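Notes for Week 3: How Plastics Let Light Through

Course: Everyday Materials, evening section
Instructor: Begoña Arroyo

Last time we got as far as density and floating, and a few of you stayed behind to argue about why a milk jug and a soda bottle look so different when they're both "just plastic." I was so happy about that argument that I moved this topic up. Shopping bags and films will wait.

Start with the three words we'll use all evening. A transparent material lets light straight through, so you can read a page behind it. A translucent one lets light through but scrambles it on the way, so you get a glow and maybe a blurry shape. An opaque one stops the light. The middle word is the interesting one, and it's where most of the plastic in your kitchen lives.

So what does the scrambling? Light travels in a straight line as long as the stuff it's traveling through stays the same. When it crosses from one material into another it bends a little, and some of it bounces back. One crossing is no big deal (think of a window pane). But pack thousands of tiny crossings into the thickness of a cup wall and the light gets knocked every which way before it comes out. We call this scattering, and it's the same reason fog is white and a snowbank is white even though a drop of water and a single ice crystal are both clear.

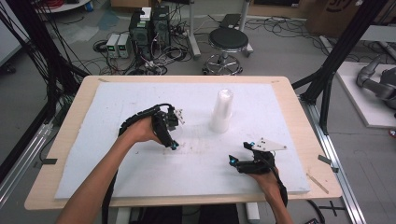

Polypropylene is my favorite plastic for this, because it does the job all by itself with nothing added. Its long chains like to fold up and line up into small, tidy regions, which we call crystals, and between the crystals there are messy regions where the chains lie tangled like cooked noodles. Light bends one way in the tidy parts and slightly differently in the messy ones, and there are your thousands of crossings! Makers can turn the effect up or down: cool the plastic fast and the crystals stay small, cool it slowly and they grow and the part turns cloudier. You can't name a plastic for certain by eye, but you can always sort by how it treats light. The cup standing on the white board goes in the translucent pile, while the black cables on either side of it are opaque, and that sorting comes first, before we ask what anything is made of. Black is its own little story, by the way. Most black plastic gets its color from very fine soot called carbon black, and it takes remarkably little of it to stop light.

Compare polystyrene, the clear, brittle kind used for party glasses. Its chains have bulky rings hanging off them at random, and they can't line up even if you cool them as slowly as you please. No crystals, no crossings, clear as glass. Then take that same polystyrene and puff it full of gas bubbles, and you have white foam. Every bubble wall is a crossing. Nothing about the chains has changed, and I still find that wonderful after years of teaching it.

Surface matters too. A clear plastic can be made to look frosted just by roughening the outside. There's a nice test for telling the two kinds of cloudiness apart: put a piece of clear tape on the surface and press it down hard. If the plastic was only rough on the outside, the glue fills the little valleys and the spot under the tape turns clearer. If the cloudiness is inside, the tape does almost nothing. Please try this at home on everything you own. 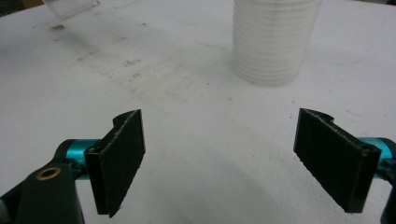

Osian Harries asked in the break whether a cloudy cup made thin enough would turn clear, and whether that meant the word "translucent" described the plastic or only the cup. What a good question. It describes the piece you're holding. A thin film of polypropylene can be quite clear, and a thick block of the same plastic looks like candle wax. So when you write up your samples, put down the thickness next to the word, every time.

For next week

Bring 3 plastic items from home, washed, with the labels soaked off. Try for one of each: clear, cloudy, opaque. If there's a number in the recycling triangle, cover it with a bit of masking tape so your table can guess first.

Do the tape test on the cloudy one and write down what you saw in two or three sentences. Drawings are welcome. Efa Powell's from the density week was great and I've pinned it by the door.

Read the handout on cooling and crystals. The graph on the second page has the temperature scale in Fahrenheit, and the one on the last page is in Celsius, sorry. The line marked 300 on the first one is the oven setting, which is hotter than most kitchen plastics can stand, so no experiments with that at home.

We're in room 3263 again, and the flashlights are in the drawer under the sink.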